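Search the forum Enter keywords Search

Contributor credits on the About page: who gets listed?

tstrazds
I run the site for Rolovura, a small collection of repair guides for home appliances. We have 157 guides now and the About page still says it was written by two people, me and Adesuwa Sani. That was true when we started in November. It isn't true anymore. Plenty of people have sent in corrections, measurements and whole sections. I'd like to put up a proper contributors page before April 4, 2020, when the new layout goes live. My question is where to draw the line. Does someone who fixed one typo go on the same list as someone who wrote six guides?

pell_grove
Yes. One list, alphabetical, no ranks. I did it the other way on my old site, with "major" and "minor" contributors, and spent a month answering mail from people who thought they were in the wrong group.

kettleblack
I disagree with pell_grove. If a reader wants to know who stands behind a guide, a flat list of names tells them nothing. Put the author's name on the guide itself and keep the About page short. Corrections can go in a note at the bottom of the guide.

tstrazds
The trouble with names on each guide is that several have been rewritten so often that I couldn't say who the author is. The one on leveling feet started as 2,000 words from a man in Cáceres, and I doubt a single paragraph of his is left. I still think he should be credited. He did the first version when we had next to nothing on the subject.

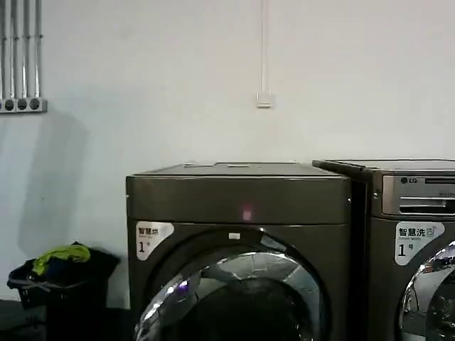

The other thing is that some people signed up with a user name and never gave a real one. I don't want to go back and ask everybody. Adesuwa thinks we should print whatever they signed up with and change it if they write in.

marrowbone
Adesuwa is right. Print the user name. We did that at Taltevero and had 2 requests to change it, both easy.

kettleblack
I'd ask first. Some people use the same user name everywhere and may not want it turning up in a search next to a repair site. A short email is not much work.

marrowbone
They posted under it in public already. I don't see what the email adds.

kettleblack
A post in a thread and a line on the About page are different things to me. We won't agree on this one.

adesuwa_s
Adesuwa here. For what it's worth, I would be fine with an email as long as no answer counts as a yes. If we wait for everyone to reply, the page will never go up. Does anyone know if Skevora can build the list from the edit history? That's what we use for the guides.

pell_grove
It can, under Reports, but it counts deleted accounts too -- check those by hand.

tstrazds
Thanks. I'll run the report tonight and send the emails after that. Still undecided on the typo people.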